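4. The Long Retreat into Gray

4.1 What people said they wanted

We mailed 3000 questionnaires to households in Totetholm and got 712 back, a response that the textbooks would call modest and that our funder called something else. The survey closed on 10/11/25. One late envelope arrived in January with a coffee ring on it and a long note about a footstool, and it has been left out of everything that follows except this sentence.

The questionnaire opened with an easy item. We asked people to imagine that money, delivery and the opinions of relatives were no obstacle, and to name the color of the sofa they would buy. Green did well. So did a family of colors we ended up coding as "rust", after a long morning spent deciding whether burnt orange and terracotta were the same thing. Several people wrote "mustard" and underlined it. Gray was mentioned, usually with an adjective attached to soften it, as in "a warm gray" or "a gray that isn't sad".

The second item asked for the color of the sofa they owned. Gray won this so easily that we checked the data entry. We then checked it again, with Kiros Hadgu reading the paper forms aloud while somebody else watched the screen, and gray still won. People who dreamed in mustard were sitting on gray. People who dreamed in green were sitting on gray with a green cushion, and a fair number of them took the trouble to mention the cushion.

We call the distance between the two answers the upholstery gap. It is tempting to explain it by price, and we would have liked to, as price is simple to measure. But the main local retailer, Sandik, charges the same for every color in its standard range, and most respondents who had bought there knew this. Some brought it up themselves, in the tone of a person who has been offered a way out and declined it.

4.2 Eight living rooms

To find out what happens between wanting and buying, we held interviews in eight homes, each in the room with the sofa. Interviews were recorded, transcribed and coded in Cesivix, a program that lets the researcher attach a colored label to any stretch of text. The default label color is gray. We changed it.

Our opening question, "How did you come to have this one?", was meant as a warm-up. In most homes it took up the better part of the visit. Couples in particular turned out to hold separate and fully developed histories of the same purchase, and to be hearing each other's for the first time. One interview had to be paused so that a receipt could be found. It settled nothing, but it did show that the armchair had been bought first, a point on which both parties had been mistaken for years.

Three kinds of account came up again and again. We present them as types, on the understanding that most people used more than one and that some used all of them before the tea was poured.

The first is the account of dirt. Gray, we were told, hides things. When asked what sort of things, people became general. Parents spoke of juice and pet owners spoke of the pet, but the claim was also made with great conviction in homes that had neither children nor animals. A retired bookkeeper who lives alone told us that her previous sofa had been cream and that she had "never once relaxed". She had never spilled anything on it either. The stain she was guarding against had, over a long and blameless ownership, simply failed to arrive.

The second is the account of the next house. A gray sofa will go with whatever comes later: other walls, another floor, a different city. This was offered as plain good sense by people who had no plans to move and who, when pressed, looked a little alarmed at the suggestion. The sofa was being kept ready for a life that its owners did not intend to lead. We return to this in Section 5, where the same reasoning is applied to dinner plates.

The third is the account of the other person. Here the speaker would have gone for something bolder, and was prevented. In interviews with couples this was sometimes said by both of them, about each other, in the same room. One pair discovered during our visit that each had wanted the dark green and had picked gray as a kindness. We did not know what to do with this and asked about the curtains.

4.3 Reading the weave

Talk about gray got more interesting when people stopped naming the color and started touching the cloth. Very few of them thought of their own sofa as plain. Sandik sells a fabric under the name Abera, and its owners used a whole vocabulary for it: "oatmeal if the sun's in", "pebble", "more of a mix really", "like a good sweater". A finely speckled cloth seems to give its owner room to argue. Held at arm's length it is gray. Studied from up close, by someone who has paid for it, it has a good deal going on.

This matters to our argument because it suggests that the choice is less timid than the survey makes it look. Interviewees would lean down and show us a lighter thread, and wait for us to see it too. We always did. It would be hard to say whether we saw it because it was there or because we were guests, and our method offers no way to separate the two. The general type of surface – pale, woven, with off-white and gray threads running together – is shown in Figure 3 for readers who have been lucky enough to avoid it.

We should admit that printed matter does gray fabric no favors. In an earlier draft of this paper the figure was reproduced so darkly that a reviewer took the material for asphalt and asked about our sampling of outdoor seating. The reviewer's wider point, that we had been vague about texture, was fair, and we have tried to meet it in this section.

Figure 3. Light gray woven fabric with a fine speckle of gray and off-white threads.
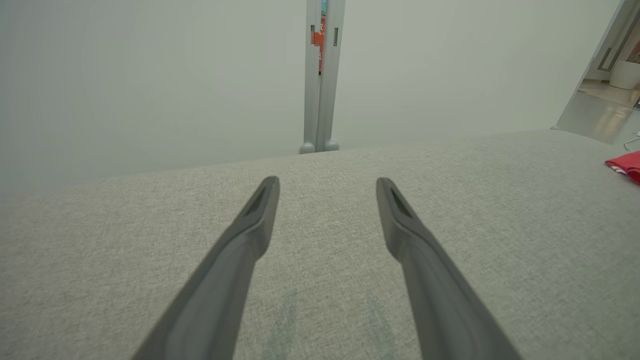
4.4 Limits

Totetholm is one town with one large furniture store, and its residents may be grayer than most. We have no figures for elsewhere. Colleagues who read this section at home tended to write back with news of their own sofas, and we have made no use of that material, though there was a lot of it.

People who return a questionnaire about sofas are also people with something to say about sofas. The silent majority of our sample may be sitting, at peace, on bright yellow. We doubt it, but the doubt is based on what we could see from the street while looking for the right front doors, and we would not want to lean on it.

Finally, the wording of the first item deserves some blame. Telling people that money, delivery and relatives are no obstacle invites them to describe a sofa for someone else, probably someone with a tall window and no knees. A better question would ask for the color they had come closest to buying. Two of our interviewees volunteered this without being asked, and both of them could still give the name on the swatch. One had kept it. It was in a kitchen drawer with the batteries, and it was a very nice rust.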